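Workshop Diaries | June
Words by Annag Paterson

Ewan Hepburn puts the kettle on before he'll talk about anything, so it was a good ten minutes before I got near the robots. There are two of them, sharing one long rail in what used to be his dining room, and he calls the whole setup Biken. (It was meant to be a placeholder. It stuck.)

"I had 398 quid left after the first arm, and I thought, well, I can't stop at one," he told me. Seven months on he has a pair, and they spend their evenings practising on a little marbled tabletop with whatever he drops in there.

I asked what had given him the most bother. "Cables! Always cables. I rerouted the purple ones 22 times. Too tight and the wrist sulks, too slack and they catch on everything." His current answer is a big lazy loop on each arm, and he's rather proud of it.

Cloth comes a close second. "A block stays put. A jumper does what it likes." But the job he's keenest on is the board, with one arm holding the stylus and the other coming in from the opposite side. He wants a straight line out of it first, then his daughter's name.

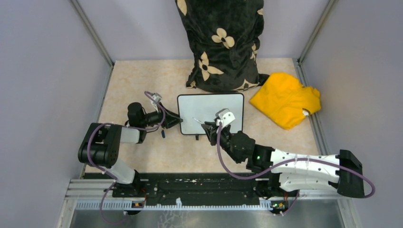

HOME BUILDS

Would he sell it? He laughed at me. "Who'd want it? You have to know which bits to thump." He'd like a proper cover for the rail next, it gathers specks like you wouldn't believe, and then maybe softer fingertips. I'm going back when it can write.

Contact the workshop desk | © Plurico | Back to top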